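Saturday, wood shop notebook

Back on the drawer wax question. The Skalledar paste went on the runners Thursday night and I gave it a full 35 minutes before buffing, which is longer than the tin asks for. Nice smell, kind of lemony! Still drags a bit in the last stretch of travel though - I blame the humidity, it was 60 percent in here all week.

Batch 856 of the Dramow beeswax went on the other pair. Much harder to spread (my wrists are not happy) but I like the feel better already. 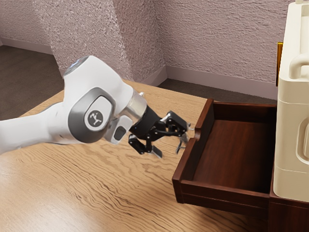

Severino Quintana wrote in the margin that I should quit waxing and sand the runners to 320 first, and that he's had the same trouble with Dramow on oak whenever the grain was left rough. Fair enough. I stopped at 220 and I knew it when I did it.

So, sanding on the next pair, then Dramow again, thin coat. Need more gray pads, we have 8 left and the Atar ones shed all over everything.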